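Reviews > Robotics > Training Kits

Prolla Bench Assembly Kit: an afternoon with the simulator at Cenport's open day

January | Posted by the editor | 7 min read

I went to the Cenport open day mostly to try the Prolla kit, a training package for people who want to learn robot assembly without buying a robot first. 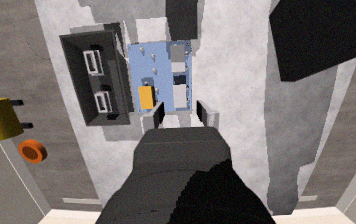 The software is the half of the kit most buyers will spend their time in. You get a simulated arm with a two-finger gripper, a work surface with a blue board on it, and a set of exercises that ask you to put parts where they belong. The other half is a controller, a small desktop unit with a knob and two paddles, plus a printed workbook. There is no real arm in the box. If you have one already, there is an export option, which I'll get to.

Cenport runs a training center in a converted print shop, and the open day takes up the whole ground floor. Choi, the company that sells the kit, had a long table near the loading door with four stations. You signed up on a sheet, got 20 minutes, and could sign up again if the line was short. I went right after lunch and got two turns, then stayed to watch other people until they started packing up at five.

Setup

The staff had the stations running before the doors opened, so I can't say much about a first install. I did ask to see one started from scratch, and they restarted a laptop for me. The program took a little under a minute to load and asked for a login, then an exercise file. The laptop was a mid-range one with no special graphics card. The fan was loud for most of my first turn.

The controller plugs in with one cable. The knob turns the wrist and the paddles open and close the fingers. Moving the arm itself is done with a second knob that also tilts, and that is the part that takes practice. For my first few minutes I kept tilting when I meant to turn. By the second session I had stopped thinking about it.

The exercises

There are 79 exercises in the current version, sorted into five levels. The first level is just moving to a spot and stopping. The second is picking up a part and setting it down again in the same place, which sounds dull and is harder than it should be. Most of the people I watched got stuck there for a while. The program scores you on where the part ends up and how hard you hit the table on the way.

From level three on you are working on the board. Parts go onto it in a set order, and the workbook gives you the order along with a diagram of each step. I did two of the level three exercises and finished one of them. The one I didn't finish was my own fault. I had approached from the wrong side and there wasn't room to turn the wrist, and by the time I had backed out the timer had run down. You can turn the timer off. I wish it were off to begin with.

The view is worth a few words. You are given a camera that rides with the gripper, so your own fingers are always in front of you and the board is out past them. It makes lining up the last inch fairly easy. It makes everything before that harder, as you have a poor idea of what the rest of the arm is doing. There is a second, fixed camera that you can switch to with a key, and the better operators on the day went back and forth between the two a lot. I would have liked both on the screen together. The person at the table told me that is planned – no month was given.

Graphics

They are plain. Surfaces are simple, and the edges of the shadows come out stepped. I didn't mind this, and I don't think it matters for learning the job. The shadows are still useful, though. I used them to judge height more than anything else on the screen, and once I started doing that my scores went up. The workbook doesn't mention it, and I think it should have a page on it.

Small parts are harder. Anything the size of a peg is only a few dots across when the arm is pulled back, and I had to lean in to the laptop. On a bigger monitor this may be no problem. Two of the four stations had one, and those had the longer lines.

How parts behave

Grip is handled well. If you close the fingers off center, the part shifts as it would on a bench, and if you pick it up by one end it droops a little. I dropped one block on purpose from a few inches up and it landed, tipped, and stayed on its side. You can then pick it up from there or reset the exercise. Resetting costs you points, and picking it up costs you time.

Pushing is handled less well. When I nudged a part along the table with the outside of a finger, it moved in small jumps, and once it slid partly under the edge of the board and stayed there. I reported this and was told it was a known problem. I saw the same thing happen at the next station later on.

The live demonstration

At three o'clock Cenport ran a demonstration with a real arm, using a program that had been recorded in the simulator that morning. This is what the export option is for. The arm did a short pick and place job, five parts in all. It got four of them in. The last one went in at an angle and the operator stopped the run and straightened it by hand. He then ran it again and it went through clean.

I thought that was a fair demonstration. The operator said the table in the room was slightly off from the one in the file, and that you should expect to adjust for this every time. It took him a few minutes. If you are buying the kit with the idea that you can record a job at home and play it straight onto a machine at work, you should plan for that step.

Export only works with three makes of arm so far, and the list is on the box. Check it before you buy.

Price and what else is out there

The kit was $800 at the open day, controller and workbook included, for one user. A second user on the same machine is extra. The software alone is cheaper, but then you are using a keyboard, and I tried that for the last few minutes of my second turn and didn't like it.

The closest thing I have used is the Peker trainer. It looks better, and its fixed camera is easier to live with. It has far fewer exercises, however, and no controller of its own. I also found its grip too forgiving. You could pick a part up from nearly any angle and get away with it, and I learned some bad habits that way.

Would I buy it

For a school or a small shop that is about to bring in an arm, yes. Several people can take turns on one station, and the first two levels alone would save some bent fingers on the real thing. For one person at home, I'd wait until both cameras can be on the screen together and the pushing problem is fixed.

Good: solid controller, grip that feels right, plenty of exercises.
Less good: timer on by default, small parts hard to see on a laptop, short list of arms for export.

Cenport says the stations will stay up in the training room through the spring, and you can book a turn at the front desk.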